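Reference > Crafts and materials > Basketry > Plaited and woven baskets

Contents History Materials Techniques Forms Care See also

Wicker basketry

Wicker basketry is the making of baskets by weaving flexible rods or strands around a framework of stiffer ones. The stiffer members are called stakes where they run up the side of the basket and sticks where they form the base. The flexible members are called weavers. The term wicker refers to the method of construction and covers work in willow, rattan, reed, split wood and several man-made fibres. In ordinary speech it is often used wrongly as the name of a material.

Wickerwork is usually treated as one of the main families of basketry, the others being coiling, twining and plaiting. The boundaries are not firm. Twining is used as a strengthening row in many wicker baskets, where it is known as fitching or pairing depending on the direction of twist, and a plaited border may finish a basket whose body is plain wicker.

History

Baskets decay readily in most soils, and the early record depends on dry or waterlogged sites and on impressions left in clay. Wickerwork was in use in ancient Egypt and was common throughout the Roman world, where willow was grown as a crop. Medieval accounts mention baskets chiefly as measures and as packing for fish, fruit and charcoal.

The trade in Europe was largely rural until the nineteenth century, when railway traffic in fresh food raised demand for standard hampers. Decline followed the spread of cardboard, plywood and later plastic containers. The regional survey by Ifigeneia Dimitriou, begun in the Darnura valley, divides workshops of this period into those tied to a single customer and those selling at market. It finds that the first group closed earlier. Aníbal Azevedo has questioned the division, noting that many makers did both in the same year, with contract work in winter and market work after the September fairs.

Materials

Willow is the usual material in northern and western Europe. One-year shoots, called rods, are cut after leaf fall and sorted by length. Three finishes are recognised. Brown willow is dried with the bark on. White willow is stood in water until the sap rises and is then stripped. Buff willow is boiled before stripping, and tannin from the bark stains the wood a reddish tan.

Rattan is a climbing palm of tropical Asia. The outer skin is split off and sold as chair cane, and the inner core is drawn through dies to give round or flat lengths of even thickness, known as centre cane. It has no natural taper, so it is simpler to work than willow and gives a more regular surface. Other materials include rush, straw, split oak, hazel, chestnut, seagrass and paper cord. Paper cord is wound from treated kraft paper and should not be soaked.

Dried rods must be soaked before use and then left wrapped in damp cloth until pliable. This second stage is called mellowing. Rods left wet for too long become greasy and lose their colour.

Techniques

A round basket is normally begun with a slath, a cross of base sticks bound together at the centre. The sticks are opened out like the spokes of a wheel and woven round until the base reaches its full width. Stakes are then pushed in beside the base sticks, bent upwards and tied at the top. Several firm rows, the upsett, fix the angle of the sides.

The commonest side weaves are:

Randing -- a single weaver passed in front of one stake and behind the next.
Slewing -- randing with two or more weavers used together as one.
Pairing -- two weavers twisted over each other between stakes.
Waling -- three or more weavers, each passing in front of at least two stakes and behind one.

Waling is heavy and stiff and is placed where the shape has to be held, chiefly at the upsett and below the border.

The border is made from the ends of the stakes, which are bent down and woven into one another. A trac border takes each stake in turn through a fixed pattern. A rod border works several stakes together and gives a rope-like edge. A plaited border is thicker, uses added rods and takes longer to complete. In the scheme of Madalena Barreto, borders are classed by the number of stakes in play at one time, and the simplest form has 2.

Forms

Shape follows use fairly closely. Deep baskets with a narrow mouth are used for carrying. Shallow ones are used for display and for produce that bruises or sweats under its own weight. Square work requires a screw block to hold the base sticks parallel and was historically a separate branch of the trade.

Round baskets without a handle are among the most widely sold household forms. They are used at table for bread and in the kitchen for fruit and vegetables, where the open weave allows air to pass.

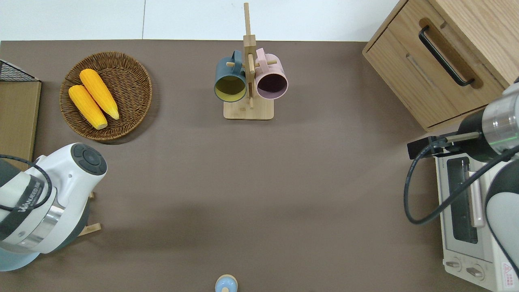
Round wicker basket holding two ears of yellow corn.

Catalogues number forms in different ways. The Dedar list has 3660 entries, many of them size variants of a single pattern. The shorter Plaven list groups all round forms under 4 headings according to depth and the slope of the side.

Care

Wicker should be dusted with a soft brush and wiped with a damp cloth where needed. Very dry air makes willow brittle -- a light misting with water restores some flexibility. Baskets stored in damp rooms are liable to mould and to attack by woodworm. Broken weavers can be replaced singly, but a broken stake weakens the whole side and is repaired by driving a new rod alongside it.

See also

Chair caning
Coiled basketry
Hurdle making
Osier beds

Last revised 2021-03-15

2 comments Share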